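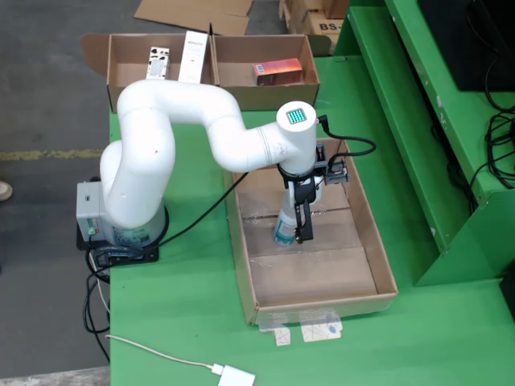
What is the best way to close the bottom of a carton so a full bottle does not push through?

Fold the short flaps first, then the long ones, and put one strip of tape along the middle seam and one across each end.

mossgate27
I pack small orders, mostly bottles and little product boxes. Is one strip really not enough? I use Cele tape.

Luvell_packer
For light things one strip is fine. For liquids I always do three.

torvik
I disagree. With good tape one strip holds, and three is a waste. We sent 2667 cartons from Nostham with one strip and I remember very few complaints.

Luvell_packer
Few is still some. Who pays for the leaking bottle?

mossgate27
Thank you both. My second question is about stacking. My boxes have different sizes, and I don't know which ones should go on the pallet first.

torvik
Heavy and large at the bottom, labels to the outside.

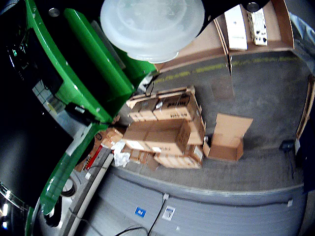

I also keep one open carton next to the pallet for late items — it saves me from cutting a closed one again.

Luvell_packer
Here we agree. But please don't let boxes hang over the side of the pallet, the corners get crushed.

mossgate27
I will try three strips for bottles and one for the rest.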